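4.2 Data collection in the patterned cell

The towel task uses the Gerkari cell at Vemville, two arms on one shared rail. Walls are covered in a busy print – on purpose, since earlier policies trained against plain grey fell apart when the background changed. We recorded 314 teleoperated episodes, capped at 500 steps each. Operators were free to choose the order of folds, which adds varience but keeps the motions natural. A mixed pile goes in the green basket at the start, white basket starts empty. Fig. 3 shows both grippers on one towel, in front of the baskets.

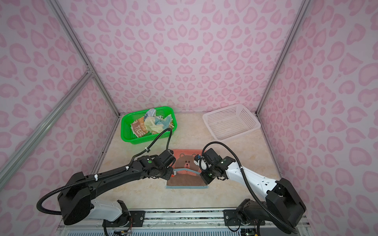 Figure 3. Bimanual grasp on the bear-print towel. Left and right grippers pinch opposite sides, near the ends of the blue-grey strip.

4.3 Grasp point selection

Two grasp points per towel, predicted jointly. Predicting them one at a time gave crossed arms in 30 test rollouts, mostly on small towels. Joint prediction fixed most of this. Printed towels still harder than plain ones – the depth is fine, the color features get pulled toward edges in the print. Chung's masking step (see Appendix B) helps a little. We did not tune it seperately for each towel.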